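Sharpening Kitchen Knives on Water Stones

Soak a 300 grit stone for 15 minutes before use, or until no more bubbles rise from it. Finishing stones of 4000 grit and up need only a splash of water on the surface. Leaving a fine stone in the tub overnight can soften the binder and crack the face.

Set the stone on a damp towel with the short side toward you. For most Western knives the spine sits at 15 to 20 degrees. On a blade 2 inches tall, 15 degrees puts the spine roughly half an inch above the stone. Check it with a ruler the first few times.

Start at the heel. Push the edge along the stone with light, even pressure and work toward the tip in overlapping passes. Stay on one side until a burr can be felt along the full length of the other side, then switch. A burr that stops short of the tip means the handle was not raised enough through the curve.

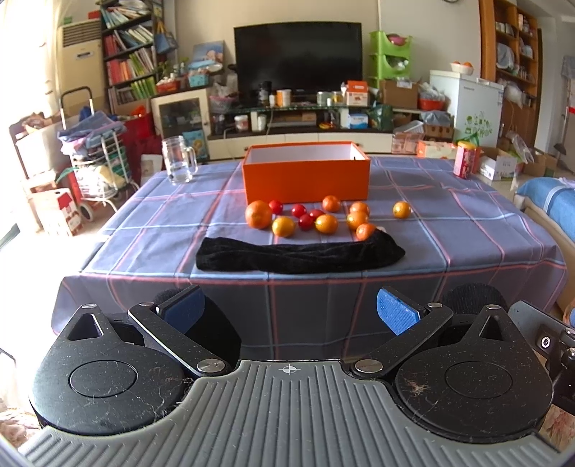
Do not rinse off the gray slurry between passes on the fine stone – it does part of the polishing. Add a few drops of water when it starts to drag. Rinse the knife fully before changing grits, or coarse particles will scratch the finished bevel.

Remove the burr with edge-trailing strokes on the fine stone, alternating sides and reducing pressure each time. Finish on plain leather or a folded sheet of newspaper.

Flattening

Stones dish in the center with use. Draw a pencil grid on the face and rub it on a flattening plate under running water until the lines are gone. Bevel the corners slightly afterward so they do not chip. Stand the stone on its long edge to dry, away from heaters and direct sun.

Serrated knives

Leave these off the flat stone. Use a tapered rod in each scallop, working from the beveled side only, and take off the burr with one light pass on the flat side.

Corrections to this page: Keith Whiteley
Updated 3 November 2025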